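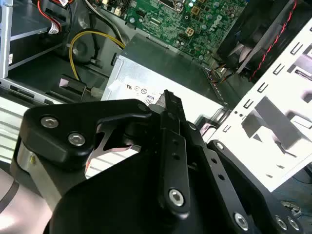 Home | News | What's on | Repairs | Get in touch

November newsletter
By the workshop desk

Opening up an old desktop (and why you should have a go)

If you've got an old tower under the desk that wheezes when you switch it on, this month's item is for you. I've had a long run of people bringing in office desktops lately, mostly the ones firms sell off when they buy new, and nearly everyone says the same thing to me at the counter: "I've never had the side off." So I thought I'd write down how I go about it, in the order I do it, with the bits I always forget included.

First job is power. Shut the machine down properly, switch off at the wall, pull the lead out of the back and then hold the power button in for a good few seconds. I do this every single time, even if the thing has been in somebody's loft since the spring. Then take out everything else that's plugged in at the back. Take a photo of it first if you've got one of those desks with nine leads going in all directions (I have, I'm not judging).

Then get it on its side on a table, somewhere with decent light. I use an old bath towel underneath so the feet and the paint don't scratch anything. Touch some bare metal on the case before you reach in, and keep doing it whenever you've wandered off to put the kettle on and come back. If you've a wrist strap, lovely, wear it. If you've got a nylon fleece on, maybe take that off!

Side panels vary a lot. Some have a latch, some have a couple of thumbscrews round the back, and the Stundden towers that keep turning up here have one little screw hidden right under a sticker, which cost me a broken fingernail and most of a morning the first time. Don't lever anything. If it won't slide, there's a screw you haven't found.

Once you're in, have a proper look before touching a thing. The silver metal box is nearly always the power supply, with a label on it full of tiny approval marks. You may well spot a little 80 on there too, which goes with the 80 Plus badge and means it's been rated as a reasonably efficient one. The big green board is the motherboard, with everything else hanging off it, and the metal cage up in the corner is where the drives live. Then there are the fans. A fan usually has its own thin twisted cable running off to the board, and you want to know where that goes before you start pulling other things about, or you'll do what I did on a Nolte desktop and trap it under the drive cage when you put it all back. It ran for a bit, complained about the fan, and switched itself off. Quite right too.

One rule I'd put in capitals if they let me: leave the power supply shut. You can blow the dust out of it from the outside, and you can swap the whole thing if it's gone, but don't undo the box itself. The parts inside can hold a nasty charge long after the plug's out. I've been doing this for 16 years and I still don't open them.

Right, dust. This is the bit everybody enjoys. I take the machine to the back step for this because the first puff from an office desktop is like emptying a hoover bag. Use a can of air in short bursts, held upright, or a soft dry paintbrush kept only for the job. Hold the fan blades still with a finger or a cotton bud while you blow at them. If you let them whizz round you can knacker the bearing, and they make a horrid noise as well. Go round the edges of the power supply vent, along the fins on the processor cooler, and down in the bottom of the case, where it all collects in a grey felt. Please don't use the household vacuum on the board. I know it's tempting.

Next, plugs. An awful lot of "dead" machines I see are nothing more than a connector that's worked its way half out. Go round gently and press each one home, and you'll sometimes feel a tiny click. The small four-pin ones are the easy ones to miss. If you do need to unplug something, look for the little plastic catch on the side and squeeze it, and pull on the plug itself and never the wires. Colours help a bit, but I wouldn't rely on them, since the thin cables for drives and fans come in whatever the factory had that week. I put a scrap of masking tape round each one and write on it. "Left drive", "front fan", that sort of thing. Takes two minutes and it has saved me hours.

Memory is worth doing while you're there. Push down the clips at each end, lift the stick out by its edges, and look for fluff in the slot. Put it back with the notch lined up and press until the clips come up by themselves. It takes more of a shove than you'd like, and the board will bend a touch, so put your other hand flat on the case and go steadily. If you're adding more, check what the machine takes before you spend any money. Bring me the model number and I'll look it up for you, no charge.

If the drive is an old spinning one, swapping it for a solid state drive is the single thing that makes people come back in and tell me they can't believe it's the same computer. I fitted one in a Kandell last winter that took so long to start up its owner used to switch it on and go and have a shower. Do copy your things off first, all of them, and check the copy opens. One lady had 1,061 photos on hers and only that one drive they'd ever lived on. (They're safe, we made two copies and she took one round to her sister's.)

Before the side goes back on, I count my screws back out of the egg cup, look for any cable near a fan blade, and give the whole case a gentle tilt to listen for something rolling about. Then lead in, switch on, and watch the fans for a moment with your hands well out of the way. If all's spinning, shut down, unplug again, and close it up.

The bits and bobs I use are nothing fancy. A medium crosshead screwdriver does nearly all of it, plus the paintbrush, the air, some masking tape, a torch and the egg cup. We've got spare case screws at the desk, over 100 of them in the Mamura biscuit tin, and you're welcome to help yourself to a few. If you've got cables you'll never use, pop them in the tub by the door, especially short drive cables, I'm always short of those.

I'm at the bench from ten until four if you'd like to bring yours in and do it alongside me. Bring the power lead too, please. You'd be amazed how many people don't. And if you've cleaned one out at home, send me a picture of the fluff, I'd love to see it.

Next month I'll be having a go at laptop keyboards and what to do about crumbs.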